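Publicaciones > Mobiliario y uso doméstico > Artículos > Sección 4

4. Superficies de trabajo claras

4.1. Tono y lectura del tablero

El inventario de Flolthorpe reúne 349 superficies horizontales de uso diario, entre mesas, encimeras y escritorios. Las de color claro forman el grupo más numeroso y también el que dio más problemas al clasificarlas, porque su tono cambia con la luz de la habitación. La Figura 5 recoge tres vistas del mismo lugar.

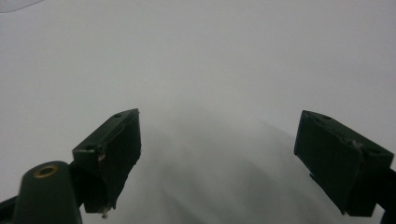
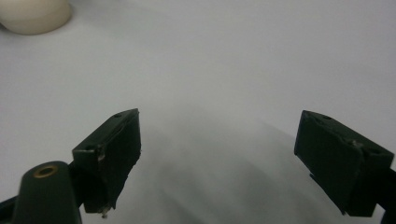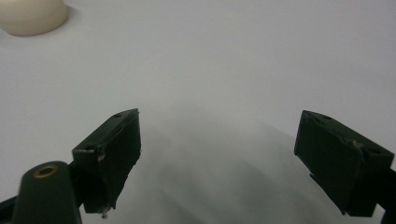 Figura 5. Superficie clara del grupo Plido. En las tres vistas el gris se acentúa hacia la zona central o inferior. En la tercera se ve además, en la esquina superior izquierda, parte de un objeto redondeado de color crema.

En una primera codificación, los anotadores asignaron a estos tableros las categorías «blanco», «blanco roto» y «gris claro» sin un criterio estable. Una misma mesa podía recibir dos etiquetas según la parte que se mirase. La zona más luminosa llevaba a elegir blanco; la más sombreada, gris. Se decidió entonces registrar el tono en dos puntos – el más claro y el más oscuro – y agrupar las superficies por la diferencia entre ambos.

Las sombras difusas plantean otra dificultad. Sobre un tablero sin veta ni dibujo no hay ninguna referencia que permita separar a simple vista una sombra suave de una variación del propio acabado. En el grupo Dauda, formado por tableros con veta marcada, esta confusión apenas se dio. En el grupo Plido afectó a 28 superficies, que se revisaron por segunda vez en septiembre con las persianas bajadas y una sola lámpara de techo.

Los objetos de color crema o marfil se anotaron aparte. Cuando descansan sobre un fondo casi del mismo tono, el borde inferior se distingue sobre todo por la sombra que proyectan, y en las fichas de Ukberg varios quedaron sin registrar. El recuento final, con unas 2.000 anotaciones, incluye ya esas correcciones.

No se midieron el brillo ni la rugosidad de los acabados. La separación entre mate y satinado se hizo a ojo – véase la sección 6 – y debe tomarse como orientativa.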